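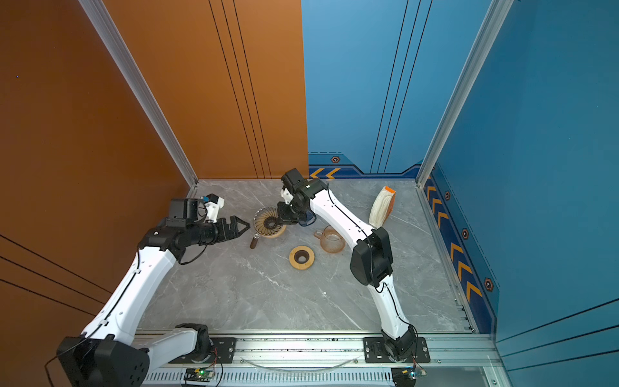 Rhydian Watkins teaches people to make coffee by hand. He is 46 and runs Stakunia, a small shop and classroom at 3763 Ellis Street in Sutport. The front room sells beans and brewing gear. The back room is for classes, which take place in the evening after the shop closes. We met there at 4 p.m. in January, and he made two cups before we started talking.

Watkins did not start out in coffee. He repaired office furniture for a living and drank whatever was in the pot at work. A customer paid part of a bill with a ceramic dripper and a bag of beans.

"I didn't know what it was," he said. "I thought it was a cup with a hole in it. I used it wrong for a month. I was pouring all the water in at the start and walking away. It overflowed most mornings."

He opened Stakunia nine years ago. The classes came later, when customers kept bringing gear back and saying it didn't work. In most cases the gear was fine. They were using the wrong size filter, or coffee that had been ground for a different kind of machine.

"If somebody tells me their coffee is sour or weak, I ask them to bring in the grounds," Watkins said. "A spoonful in a sandwich bag is plenty. I can usually tell from that. Too coarse and the water runs straight through. Too fine and it sits there, and you get something that tastes like an aspirin."

His first class covers only the basic pour-over: a dripper, a paper filter, something to catch the coffee, and a kettle. Students fold the seam of the filter, set it in the dripper and rinse it with hot water. Then they throw the rinse water out. He said people forget this last step more than any other.

"Every class, someone brews right on top of the rinse water," he said. "Then they say mine tastes better than theirs. Well, go look in your pot."

He heats the water to 200 degrees and has students wet the grounds first with a small amount. They wait for the bubbling to slow down before they go on. After that they pour in circles, starting at the center and stopping short of the paper. He doesn't talk during this part. He used to, he said, and found that people looked up at him and poured on the table.

I asked whether a person needs a special kettle with a long, thin spout. He sells them, including a model from Wolleo that he uses himself at home.

"It helps," he said. "You don't need it to start. I've had people do a good job with a measuring cup. If you have money for one thing, buy a grinder. If you already have a grinder, clean it."

Cleaning came up several times. Watkins has a low opinion of the way most people store their brewing gear. He wants the dripper washed with soap after each use and left upside down to dry. Filters should be kept in something with a lid, away from the stove, where they won't pick up the smell of frying. He keeps his beans in the bag they came in and folds the top over. He doesn't freeze them, but he doesn't argue with customers who do.

He also has people lay everything out before they turn on the kettle. It was his wife's suggestion, after she watched him hunt for a scoop while the water cooled.

"She said, you'd never start fixing a chair like that," he said. "She was right. I had my tools lined up for that job. For coffee I was opening drawers. So now we put it all out, and nobody grinds until they can reach everything."

Some students want to move on quickly to other methods. Watkins offers a second class on the French press and a third on cold brew, but he asks people to spend a few weeks with the dripper before they sign up. Not all of them do. A retired bus driver took the first class four times and told him he had no interest in the others.

"He just likes doing it," Watkins said. "He sits by the window, makes his cup, rinses everything and goes home. I stopped charging him."

The shop does not sell espresso machines. Watkins said he tried them for a year and spent too much time on the phone about broken pumps. The space they took up now holds mugs from a potter on the other side of Sutport, along with a shelf of used drippers and pots that customers have traded in. Chipped ones go for a dollar. He checks that the chip is on the outside and doesn't affect how the filter sits.

I asked what he drinks when he isn't at work.

"The same thing, mostly," he said. "At my mother's I have instant. She puts the milk in first. I don't say anything about it."

The next first-level class at Stakunia is full. Watkins keeps a waiting list on paper by the register, and he said people can add their names any time the shop is open.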